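4. Setting up the Prulleo dehumidifier

This section covers placing the unit, the first start and the continuous drain hose. Read section 3 (Unpacking) first if the transit tape is still on the bucket.

4.1 Choosing a position

1. Stand the unit upright on a firm, level floor. If it has been carried on its side, leave it upright overnight before switching it on.
2. Leave a gap of at least 35 cm between the rear grille and the wall, and 60 cm clear above the top outlet.
3. Keep doors and windows in the room closed while the unit is running.
4. Plug the unit directly into a wall socket.

CAUTION: Do not use an extension lead or a timer plug. The compressor needs a few minutes' rest between stops and starts, and a timer can cut this short.

Note: Curtains drawn into the rear grille are the usual cause of a noisy unit. Tie them back or choose another wall.

4.2 First start

1. Push the bucket in until it clicks. The bucket light goes out.
2. Press POWER. The fan starts at once and the compressor follows after a short delay.
3. Press HUMIDITY until the display shows 60. This suits most rooms. For drying laundry, hold HUMIDITY until the display shows CO (continuous).
4. Press FAN to choose low or high speed.

The display shows the target for five seconds and then goes back to the reading for the room. In a damp room the reading may hardly move for the first day or two. Plaster, carpets and furniture give up moisture slowly — leave the unit running and check again the next day.

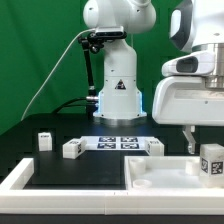

If the room is colder than 5 degrees, the unit will go into defrost more often. During defrost the fan runs, the compressor stops and the display shows dF. Do not switch off at this point. Normal running comes back by itself.

4.3 Fitting the drain hose

The bucket switches the unit off when full. For cellars and unheated rooms, use the hose supplied in the accessory bag.

1. Switch off and unplug the unit.
2. Take out the bucket and empty it.
3. Unscrew the blue cap at the back and keep it, together with its rubber washer.
4. Push the hose on to the spout as far as the collar and tighten the Ngui clip by hand.
5. Lead the hose to a floor drain or sink. It must run downhill all the way, with no loops.
6. Put the bucket back. The unit will not start without it, even with the hose fitted.

CAUTION: Do not let the end of the hose sit under water. Water can back up into the tray and overflow on to the floor.

4.4 After the first week

Slide out the rear filter and vacuum it. Wash it in lukewarm water if it is greasy, and let it dry fully before refitting. After this, clean it every 400 hours of running. The FILTER light comes on as a reminder; hold FAN for three seconds to clear it.

If the unit will be stored, empty the bucket, leave it out to dry and cover the unit loosely. Do not lay it down — see 4.1, step 1.

Last updated: September 16, 2024
Questions about this section: Francine Cloutier, Customer Manuals, Rasis | © Rasis | Back to top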